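Saturday was supposed to be my day off, so naturally I spent it reading training curves with Kieran Mulcahy on the phone. He'd finished the ablation on Vurkon (our two-arm imitation policy) and wanted me to see the numbers before he'd had lunch!

The question is a pretty simple one. When you're learning from demos, how much does the wrist view help once you already have a head view? Cormac Breathnach has been saying for months that the head view is plenty. I've been saying it isn't, mostly because I've watched what a big shiny cover can do to your line of sight when one hand reaches across the other. 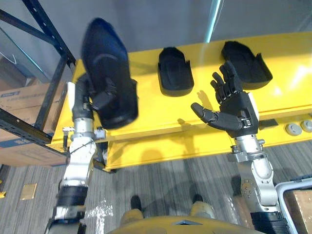
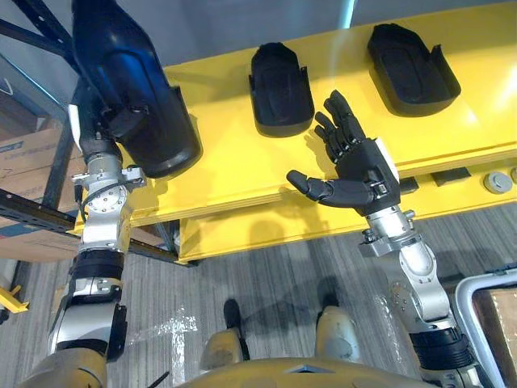
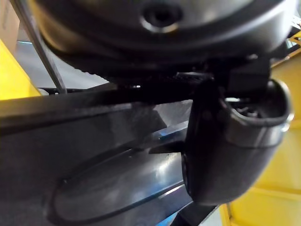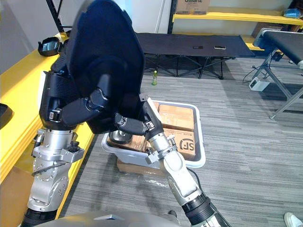

Black trays on the yellow table, a wrist view, and the parcel bin.

So we trained 3 versions of the policy with 2 seeds each, which makes 6 runs, and I know two seeds is thin, please don't email me. On the tray task the head-only version kept up fine. Cormac was delighted. On the parcels it fell behind, and it mostly lost at the same moment, right when the fingers should be closing and one arm is hiding the other.

The part I didn't expect is that wrist-only did worst on everything. It would get close and then sort of dither, like me in a supermarket. Kieran thinks it needs a longer history window, and he's probably right, but that means changing the data loader and I've been putting that off since April.

Next up is dropping views at random during training, an idea we borrowed from Wasilewska's talk. If it works I owe Cormac a coffee anyway, don't ask how he negotiated that.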